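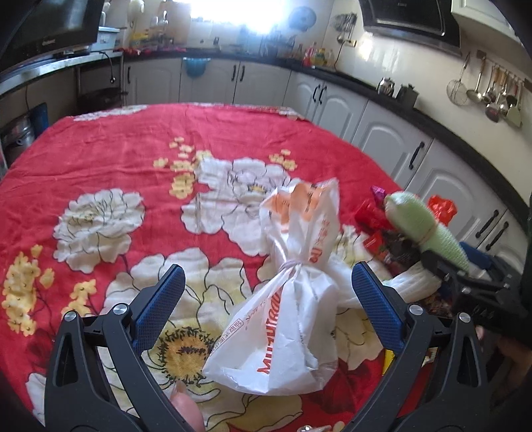
Fig. 6. White plastic bag tied at the neck.

Storing refill salt for the Brovstead 2244 water softener

1. Fold the inner liner down and press out the air.
2. Gather the neck of the bag and tie it with string. Do not use wire.
3. Stand the bag upright in a dry room, off concrete floors.
4. Write the opening date on the bag.

NOTE: Salt that has formed lumps can be used once the lumps are broken up - see page 118.

CAUTION: Do not store salt beside the control head. Salt dust corrodes the terminals.

5. Before refilling, set the valve to BYPASS and wait six minutes.

Revised 01/07/2020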